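Controls and Perception Update
2026-01-28

Frame gating in Pakent 5

The December build of Pakent passed every arriving camera frame to the pose estimator. Frames taken during fast motion went through with the rest, and the estimator returned poses for them with high confidence and no warning. The planner had no means of telling those poses from good ones. Most of the grasp retries logged at the Jalldale bench trace back to this.

Pakent 5 adds a gate ahead of the estimator. Each frame gets a sharpness score computed on a grayscale copy at quarter resolution. The score is compared with a threshold stored per camera. A frame under the threshold is kept in the log, marked as rejected, and withheld from the estimator. After 3 rejections in a row the planner holds its last accepted pose and lowers the joint speed limit until a frame passes.

The threshold cannot be shared between views. A plain, pale tabletop has little edge content and scores low even when the focus is good. A view with screw heads, cable edges and a metal ring in it scores much higher. The first version used one global value and threw out good tabletop frames.

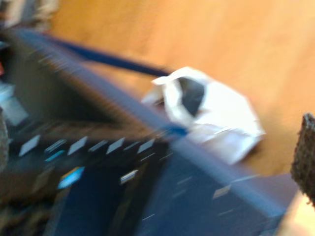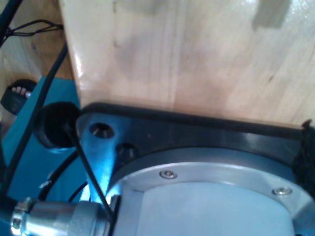 Replay results

We replayed 247 logged segments from the Aro cell through the old and new builds. Bad poses reaching the planner dropped in all segments with fast motion. Slow segments gave the same output in both builds. The default threshold is 80 and should be treated as a starting value.

Two problems remain open. Smear along a single direction can leave strong edges across that direction, and the score then comes out too high. A directional version is on a branch and has not been timed. The gate also does not look at exposure, so a sharp frame with heavy glare still passes.

Upgrading

Run the calibration tool once per camera with the arm parked, then again with the arm on its slow sweep. The tool writes the threshold to the camera's config file. Old config files load without changes and use the default. Tuhiwai sites should wait for the next patch, as their log reader does not yet accept the rejected flag.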